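6. Comparison of Finger Pads on Household Packaging

6.1 Hardware under test

All trials in this section use the hand-held gripper described earlier, with the linkage, trigger and camera mount left unchanged. The finger pads are the only mechanical part that varies. We compare 2 types. The Woltholm pad is a soft molded part with horizontal ridges across its contact face. The Fisten pad has the same outer size and the same backing plate, but its face is flat and its outer layer is thinner. Both bolt to the jaw with the same pattern, and swapping a pair takes less time than recalibrating the aperture reading, which has to be done after every swap in any case.

Pad hardness was not matched. The Fisten pad is the stiffer of the two, and we did not find a supplier who would cast the ridged face in the stiffer compound. Differences reported below therefore combine surface shape and stiffness, and we make no attempt to separate them here.

Pose is recorded by the Istitz tracker on the back of the gripper body. Aperture is read from the encoder on the drive link. The wide-angle camera looks forward between the jaws, so both pads and the held object stay in view while the jaws are closed. Slip labels are taken from this camera.

6.2 Objects and setting

Earlier pad tests on the lab bench used foam blocks and machined cylinders. These gave clean force curves and told us little about packaging. For this study we moved to a furnished bedroom with a table covered by a checkered plastic tablecloth, and used items of the kind people leave on such a table: cartons, instant noodle cups, small bags of food and thin strips of soft material. We sort the objects into 6 classes by how they fail under side load. Closed cartons, open cartons, cups, filled bags, soft strips and flat rigid pieces make up the full set.

The split between closed and open cartons matters more than we expected at the planning stage. A closed carton is braced by its end flaps and resists the jaws well past the point where the grasp is secure. Once the top is open, the upper part of the wall has nothing behind it, and the same trigger pull can bow it inward. Operators tend to correct for this by gripping lower, which changes the approach pose and pulls the camera closer to the table. 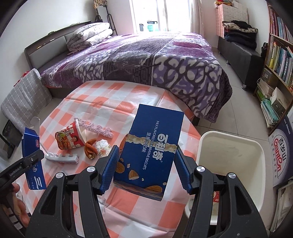

Figure 6. Two hand-held grippers in use on the household table set. Center: ridged pads closed on the two sides of a biscuit box, held tilted just above the tablecloth. Left: a second gripper on an open blue carton.

The tablecloth was kept for the whole study. It is glossy and it does not lie perfectly flat, and both facts affect the data. Reflections from the window move across the cloth as the gripper moves, and the checkered pattern produces strong corners that the visual odometry locks onto. When the cloth is dragged by an object, those corners move with it and the pose estimate drifts. We flag such segments by comparing odometry against the Istitz tracker and drop any segment where the two disagree for longer than the filter window.

6.3 Protocol

Each trial starts with the gripper open and clear of the table. The operator approaches the target, closes the jaws, lifts until the object is free of the cloth, holds, and sets it down again. Operators are asked to use one smooth closing motion and to avoid a second squeeze. A second squeeze, when it occurs, is kept in the data and labeled, as it is the most common sign that the first contact felt insecure.

Two operators may work at the same table, each with a gripper. This was done to speed up collection and to add occlusion from a second set of jaws. Both grippers carry the same pad type during any one block. Mixed blocks were tried in a pilot and abandoned: operators adjusted their pull to match the other person's, and the aperture traces for the two pad types became hard to tell apart.

The full set holds 3000 trials, split evenly between pad types. Of these, 300 are held out for evaluation and were labeled by Deming Xue without knowledge of the pad type logged for the trial. The ridges can be seen in the camera view, so this blinding is partial at best. To reduce the effect, the labeling tool masks the contact face of each pad and shows only the object and the outer links.

A trial is labeled as slip if the object moves relative to the pads after lift-off, as rotation if it pivots about the line between the pads, and as crush if the wall deforms visibly and does not recover during the hold. Labels are not exclusive. A tall carton gripped off-center will often rotate first and slip afterward.
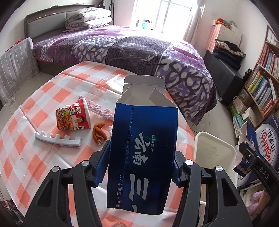
Cartons with a tall front face are the hardest case for the camera as well as for the pads. The face can fill the space between the jaws and hide whatever lies behind it, so the operator's next target is often out of view until the carton has been put down. For policies trained on the wrist view alone this creates a gap: the demonstration shows a confident move toward an object that the network has had no chance to see in recent frames. We left these segments in for training and report results with and without them.

6.4 Results

Slip. The ridged Woltholm pads slip less on closed cartons, and the gap is wider on glossy printed board than on matte board. On cups the order is the same but the gap is small. On filled bags there is no clear difference. The film moves over the contents whichever pad is holding it, and most of the motion we label as slip in this class is the contents settling.

Rotation. Flat pads do better here, by a small margin. Our reading is that the stiffer face resists pivoting once it is seated, while the ridges bend as a row and let the object turn by a small angle before they stop it. The angle is seldom large enough to spoil the set-down. It does show up in the tracker data as a slow lean during the hold phase — easy to mistake for hand tremor if only the gripper pose is examined.

Crush. Nearly all crush labels come from open cartons. The Fisten pads produce more of them. Operators pull harder with the flat pads, and the aperture traces show the jaws still closing after first contact in trials where the ridged pads would already be at rest. Fold lines along the carton edge make this worse. A worn edge gives way early, and the two side walls then move at different rates.

Soft strips. Neither pad is good at picking up thin strips that lie flat on the cloth. The ridged pad can trap an edge of the strip between two ridges, which helps when it happens and cannot be planned for. With the flat pad the operator usually has to push the strip into a fold first. These trials run long and have the highest share of second squeezes in the set.

6.5 Effect on the learned controller

We trained the Tôn controller separately on the data from each pad type and ran it on the robot arm with the matching pads fitted. Network size, training schedule and camera crop were identical. The controller trained on ridged-pad data closes later and stops sooner. The one trained on flat-pad data copies the harder pull of its operators and, on open cartons, copies the damage too.

Crossing the two is informative. With flat-pad data and ridged pads on the arm, closed cartons are handled well and open cartons are still crushed more often than with the matching data. With ridged-pad data and flat pads on the arm, the controller under-grips and drops glossy cartons soon after lift-off. Aperture targets do not carry over between pads, even though the outer dimensions are the same and the zero point is recalibrated at each swap. Adding motor current to the input closes part of this gap on the arm, but the hand-held device has no motor and the signal must be filled in during training, for which we use the trigger force sensor scaled by a fitted constant.

Dropping the occluded tall-carton segments from training improved approach accuracy slightly on the other classes and made the tall cartons themselves worse. We keep them in for the remaining experiments, which all use the Woltholm pads unless stated otherwise. Pads were replaced when the ridges began to round over at the tip. The wear was uneven between left and right, and we have not yet traced this to either the linkage or the operators' handedness.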